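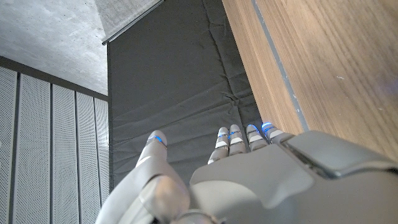 The left hand has been back on its wrist since August, and both hands now run off the same supply. I said in the last post that I would write up the wiring once it had stopped changing. It has nearly stopped, so this covers the power, the thumb, and the cloth we work over.

We build at Rolley, a shared workshop in Prirkarau. I rent a shelf and share a bench. The robot is called Lei, and so far it consists of two arms, two five-fingered hands and a lot of cable. There are no legs planned.

## Power

Each hand used to have its own supply. This worked until I wanted both hands to close at the same moment, when one would start late. I spent two evenings blaming the software. The supplies were coming up at different speeds after a stop, and the hand on the slower one missed the first command every time.

Now there is one supply behind the shoulders and a pair of cables running down the arms. The controller is an Emen board, the older kind with the screw terminals. I like screw terminals. They take up more room than plugs, but I can change one wire without cutting anything.

The first cables were too short. With the arm stretched out, the one on the left pulled tight at the elbow and tugged on its terminal. The new ones are 310 mm longer and have a loop at each elbow, tied loosely so it can open and close. I have bent and straightened both arms a lot since then and nothing has worked free.

## Lights

The light near the tip of each finger and thumb comes on when that digit has power and is answering. Blue is normal. It isn't a clever system, but I can look along the row and see which finger has dropped out without walking back to the laptop. Before I had them working I used to poke each finger with a pencil and watch for a reaction on the screen.

The green one down by the base of the left thumb belongs to the thumb's own small board. It took me a while to get used to it being a different colour, and I kept stopping to check what was wrong.

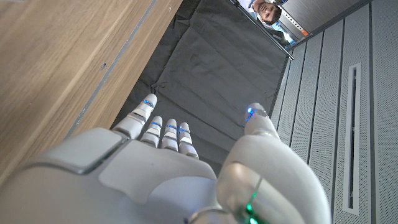 *Words by Ruoxi Du, from the bench at Rolley*

## The thumb

Most of the work this time went into the left thumb. It has more travel than the fingers and a much bulkier shell, and the shell has to come off before you can reach the cable. I opened it twice. The first time I put it back with the cable on the wrong side of the joint, where it got pinched whenever the thumb swung across the palm. It still moved, only it stopped short.

With the cable moved over, the thumb swings through 86 degrees on my protractor. The right one gives me slightly more. I could probably get the two to match by filing the stop, and I'm going to leave it alone for now.

If you are doing something similar, mark the shells before taking them apart. I used a soft pencil on the inside faces. They look the same either way round until you try to close the seam.

## The cloth

A few people asked why we work over dark cloth. Mostly it is for dropped screws. They are tiny, and they bounce off bare wood and end up on the floor. On the cloth they stay put, and they show up well against the dark grey.

It does crease. When the fingers come down flat they push the fabric into ridges, and a ridge can be enough to stop a fingertip before it reaches the height I asked for. I pull the cloth straight between runs. Clamping it along both sides would be better.

## Closing the hands

The test I run at the end of a session is very dull. Both hands open, wait, close slowly, wait, and open again, 12 times over. I write down any finger that lags and which cycle it happened on. On the last run the only entry was the left little finger, on the final cycle, and I haven't found the reason. The tendon feels fine by hand.

Next on the list:

- put a fresh tendon in the left little finger anyway
- clamps for the cloth
- labels on the screw terminals, before I forget which pair is which
- a proper cover for the Emen board, which is still sitting open on four standoffs

I have the tendon cord already. The clamps will have to wait until I've measured the bench edge.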